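Search this site Go

Two Different Hands, One Set of Complaints

Jan 17, 2021
By Conall Quinlan

I have been putting off this post since December because I wanted to be fair, and I'm still not sure I am. We have a two-armed machine at work. It has a many-fingered hand on the left and a plain two-finger gripper on the right, and my job is to keep it going. 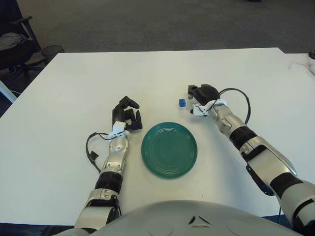

The pitch from Hegarty, who sold us the upkeep plan along with the arms, was that a mixed pair gives you "the best of both." What it gives you, as far as I can tell, is two calibration routines, two bags of spare screws and two sets of habits to remember at eight in the morning. I'm willing to be talked out of that. It hasn't happened yet.

Let me go through how I look after it, for the three people who wrote in asking after the last post.

The cables first. If you run a small cell and you only have ten minutes, spend all ten on the cables. Ours run on the outside of the forearms, out in a loop near the wrist and back down along the arm. The manual says to leave "adequate slack," and I would love to meet the person who wrote that and ask them to hold up their hands and show me how much. Too short and the wrist tugs on the connector at the end of its travel. Too long and the loop swings around and catches on whatever is on the table. I set mine by turning the wrist all the way each direction with the power off and watching the connector end. If the plug so much as leans, I let out a little more. Then I do it again with the elbow bent, because the first time I set it up I didn't, and I lost a Saturday's worth of patience on a fault that came and went for 4 shifts.

It read as a dropped signal from the hand. The Fusivance software called it a "communication event" and suggested a restart, which is what it suggests for everything. Restarting did clear it. So would going to lunch. The real trouble was a connector that had been nudged a hair out of its seat. I pushed it home with my thumb. The ticket had been open for days by then and had 79 comments on it, a good many of them mine and not all of them polite.

Next, the brackets at the wrists. I check those with a hand driver, never a powered one. They're small parts and it is very easy to feel strong around small parts. What I want to know is whether anything has crept. I put a paint-pen line across each screw head and onto the bracket, and if the line is broken, the screw has moved. That's an old trick from car work and it costs as much as a paint pen. Hegarty offers a sensor for this. I have read the brochure twice and I still can't work out what the sensor knows that my paint line doesn't.

Then the hands themselves, and this is where I get grumpy.

The two-finger gripper I have very little to say about. It opens, it closes, I wipe the tips down and check that they meet evenly by closing them on a slip of paper and pulling. If the paper slides out on one side, something is off. It takes a minute. I've done it so often that I no longer think about it.

The fingered hand wants a lot more from you. Each finger has to be sent to its open position and compared with where it thinks it is. On a good day they agree. On a cold morning one of ours, the outermost, reports that it's fully open when it plainly has some way left to go. I was told this would settle after 2000 cycles. We went past that a while ago and it has settled into being wrong in the same way every time, which I suppose is a kind of settling. I put an offset in the config file and wrote the date next to it. I don't like offsets. An offset is a note to yourself that you gave up, and whoever has this job after me will find it and wonder what I was thinking.

For the check after any work on the wrists I use a dinner plate. People who come by expect something more scientific. But a plate has a raised rim, it's shiny enough to bother the vision side, and it's wide enough that a small error at the wrist turns into a large one at the far edge. It's also cheap. Fistard sells a test kit with machined blocks in a foam case, and it's a handsome kit, and every block in it is easier to pick up than anything we ever ask the machine to handle. Passing that test told me we could pass that test.

I put the plate down near the middle, bring both arms in slow, and stop short. I look at the clearances before I let anything touch. Then one arm at a time, at the lowest speed, hand on the stop button. I know the Bromier guide says you can run both arms together for this step and save some time. I tried it. You save the time, and then you spend it working out which arm made the noise.

Do I think the fingered hand earns its keep? Ask me in the spring. So far most of what it does, the gripper could do with a small change of angle, and the gripper doesn't need me to argue with it before coffee. The folks upstairs like the way it looks on visits. I've asked for 2 months of logs with each side doing the same job, and I was told that was a great idea, and that was the last I heard.

In the meantime I've ordered a spare connector for the left side and a longer strap for the cable. If the strap rubs, I'll say so in the comments, where somebody has already asked me about grease. No, I don't grease the fingers. The manual says to leave them alone and on that one point I believe it.

Contact | Copyright 2021 Conall Quinlan | Back to top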